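Sport and Evidence, Handout 4
Momentum, the clutch player and other things commentators say
Tutor: Hazel Whitlock

Read this before the seminar and bring your marked copy of the Nuvardale scorebook pages. If you missed the last class, borrow somebody's notes on regression to the mean, or most of section 2 will go past you.

1. The claim

Every sport has its version. A batter is "seeing it like a football". A pitcher "has ice in his veins". A side that wins three on the trot "has momentum", and when it loses the fourth the momentum has "swung", as if it had been stored in a cupboard and somebody moved it. I want you to be suspicious of any cause that is only ever named after the result is known.

Cletus Mahmoud's essay on the Dunleavy baseball club is the set reading. He says the club's late-season run came from belief in the dressing room. He quotes players who won and says they believed. He does not quote anyone from Nakholm, who finished below them and may well have believed just as hard. Mark the places in the essay where a losing player's view would have changed the argument. I found more than I expected.

2. Small samples

A hitter who bats 20 times with runners in scoring position has told us very little. Give him 90 and we know a bit more, though still less than the average pundit would have you think. Work through the Trillier table in your pack. Note that the two best "clutch" hitters in the first half of the season are below the team average in the second. Mahmoud would say they lost their nerve. What would we expect to see if nerve had nothing to do with it?

Write down your answer before you look at the second half of the table. People who look first nearly always find a story.

3. Rest, travel and routine

Here the claims get vaguer and the evidence thinner. Players swear by naps, by their own pillow, by sleeping on the same side of the bed before a start. Some of this may be true. Sleep matters to nearly everyone who has to do something difficult the next day. But "sleep matters" is a long way from "he threw well as he slept well", and the second is what gets printed.

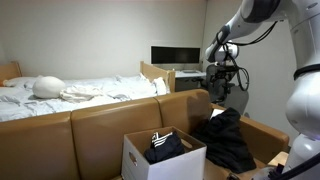
Fig. 1. Single bed with pillow and rumpled sheets.

The usual study asks players how they slept after they already know how they played. You can see the trouble. A pitcher who has been knocked about for six runs remembers a bad night. One who has thrown a shutout remembers a good one, or remembers a bad one and is proud of it. Ask of any such study: when was the question put, and did the player know the score?

Travel is slightly better, as we at least know where the team was. Even so, the road side also faces a strange ground, a home crowd and the home side batting last. Anyone who hands all of that to the coach journey needs to say how they separated it out.

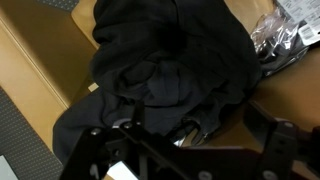 Then there is superstition, which I treat under routine, though some of you will object. A player who doesn't change his socks during a winning run is not running an experiment. He has no comparison, and he stops at the first defeat, so the socks have a perfect record right up to the day they are thrown out.

4. For the seminar

Read page 56 of the course reader, on streaks in coin tossing.

Find one match report from July that gives a mental cause for a result. Cross out the cause. Does the report lose any facts?

Come ready to defend Mahmoud. I have been hard on him and I would like someone to make the best case for team belief as a real effect, including what we would have to measure, and when.

Written answers to section 2 go in the tray outside my office, one side of paper at most.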